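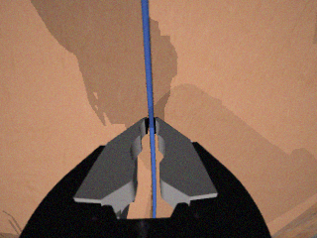 Teaching a Simulated Arm to Handle Cable: Comparing Hand Guiding and Remote Control

Valeriano Rivas
02/03/2020
6 min read

Summary

This report covers the second half of my individual project at Collado. The aim was to compare two ways of showing a robot arm how to pick up a cable and lay it between two neighbouring pegs on a rack. In the first, the operator drove the simulated arm with a handheld controller. In the second, the operator moved Tosar, a small passive arm with encoders in its joints, and the simulated arm copied it. All work was done in the Korkia simulator. 225 demonstrations were recorded by 11 operators, and a policy was trained separately on each set. Hand guiding gave shorter and smoother demonstrations. Remote control gave better final placement of the cable. The policies trained on them showed the same split.

1. Background

Rigid parts are fairly easy to demonstrate. If the gripper closes on a block slightly off centre, the block still goes where the gripper goes. A cable does not. The part held between the fingers follows the hand, while the rest lags, swings or catches on something, and the operator has to correct for it as they go. These corrections are what the policy needs to learn from, so the way in which the operator gives them matters more here than it would for a block.

The first half of the project (report submitted in October) dealt with setting up the cable model and is not repeated here, except where a setting affects the results.

2. Set-up

2.1 Scene

The scene contains the arm, a two-fingered gripper, a flat board as the work surface, a rack with pegs and one blue cable. The rack stands on the board within reach of the arm. The board is set on a plank floor, which plays no part in the task and was kept from the default Korkia room.

Lighting was left with hard shadows on. This was a deliberate choice. In trial runs with shadows off, operators had difficulty judging how far the fingers were above the board, and several grasps were closed on air. The shadow of the gripper gives a usable height cue when only a flat screen is available.

2.2 Cable model

The cable is a chain of short capsules joined by ball joints with bending stiffness and damping. Too little damping made the free end whip when the gripper stopped suddenly. Too much made it move like soft wire and hold a bend that a real cable would not. The value used was found by eye, by comparing against a piece of network cable held in the hand, and I accept that this is a weak method.

Contact between the finger pads and the cable was the most troublesome part of the model. With the default friction setting the cable crept downwards through a closed grasp. Raising the friction cured the creep but made the cable stick to a pad on release. The final setting allows a little creep, and operators were told to expect it.

2.3 Remote control

The handheld controller sets the velocity of the gripper, not its position. The left stick moves it in the plane of the board, the triggers move it up and down, and the right stick turns the wrist. One button opens and closes the fingers. A second button halves the speed while it is held down. Joint angles are worked out by the simulator's own inverse kinematics.

2.4 Hand guiding

Tosar has the same joint order as the simulated arm but at a smaller scale. Joint angles are read over a serial link, filtered and sent to Korkia as position targets. The fingers are driven by a spring-loaded lever at the end of the arm. There are no motors, so the operator feels nothing of the contact between gripper, cable and rack.

The link has a noticeable delay. I moved the filter from the host computer to the microcontroller, which reduced it, but at quick movements the simulated arm still trails the operator's hand.
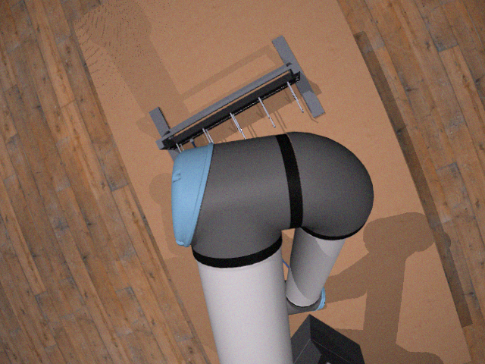
Views were the other open question. A single fixed view of the rack is blocked by the arm itself for part of every approach, and which pegs are hidden depends on the elbow position. Operators were therefore given two windows side by side: one looking at the rack across the arm, and one mounted near the wrist looking out along the fingers. They could not move either. The same views were recorded as input for the policy, so that the policy never had less to go on than the person had.

3. Procedure

Each operator attended 2 sessions, one for each method. The order was alternated between operators to spread any learning effect. A session began with free practice, ended when the operator said they were ready, and was followed by the recorded attempts. Most operators were students on my course and had no earlier experience with either device. One had used Tosar in a previous module and was given the same practice time as the rest.

An episode ended when the operator pressed the pedal, or at 400 time steps if they had not. Failed attempts were kept and labelled, but only successful ones count towards the 225 demonstrations and only these were used for training.

An attempt was counted as a success if the cable rested between the chosen pegs after the gripper had opened and withdrawn. This was checked by a script and then by me, as the script passed a few cases in which the cable lay across the top of a peg.

4. Results

4.1 Demonstrations

Hand-guided episodes were shorter for every operator but one. The paths were also smoother, with several joints moving together, where the remote-control paths tended to break up into separate moves: across, then down, then a turn of the wrist. This follows from the layout of the controller, as few people used both sticks at once.

Placement was the reverse. With the controller, an operator could let go of the sticks and the gripper stayed where it was. With Tosar, the gripper could only be still if the hand was still, and small tremors were passed to the cable at the moment of release. Support for the elbow helped. I added a folded towel under the forearm from the third operator onwards, which means that the first two sets are not strictly comparable with the others.

Slips in the grasp occurred with both methods. With remote control they came mostly from closing the fingers before the cable was properly between the pads. With hand guiding they came mostly from lifting too quickly.

4.2 Trained policies

Both policies were trained with Mellen, the imitation learning package used in our department, with the same network and the same settings. The hand-guided policy reached the cable more directly and almost never stalled. Its failures were at the rack, where it released early or slightly to one side. The remote-control policy often paused above the board before descending. I believe these pauses were copied from operators who stopped to look at the second window, and a policy that sees only the current images has no way of telling how long it has already waited. When it did not time out, it placed the cable well.

Removing the stationary steps from the remote-control data before training cut down the pauses. It also removed some of the steadiness at release. A rule that trims only the approach would probably keep the benefit, but I ran out of time to test it.

5. Limitations

The cable model has not been checked against measurements. The operators were few and mostly of one kind. The rack was always in the same place, so nothing can be said about how either policy would cope if it were moved. Finally, the two devices differ in more than the manner of control: one sets velocity and the other position, and a fairer test would separate these.

6. Further work

The next step is a mixed scheme in which the operator uses Tosar for the approach and locks it near the rack – a clutch pedal would do – then finishes with the controller. The serial code already accepts a hold command, and the recorder stores the source of each command alongside the joint targets, so little new software is needed. The mechanical lock for the base joint has been drawn but not yet printed.

We use cookies to remember your reading preferences. By continuing to use this site you accept our cookie policy.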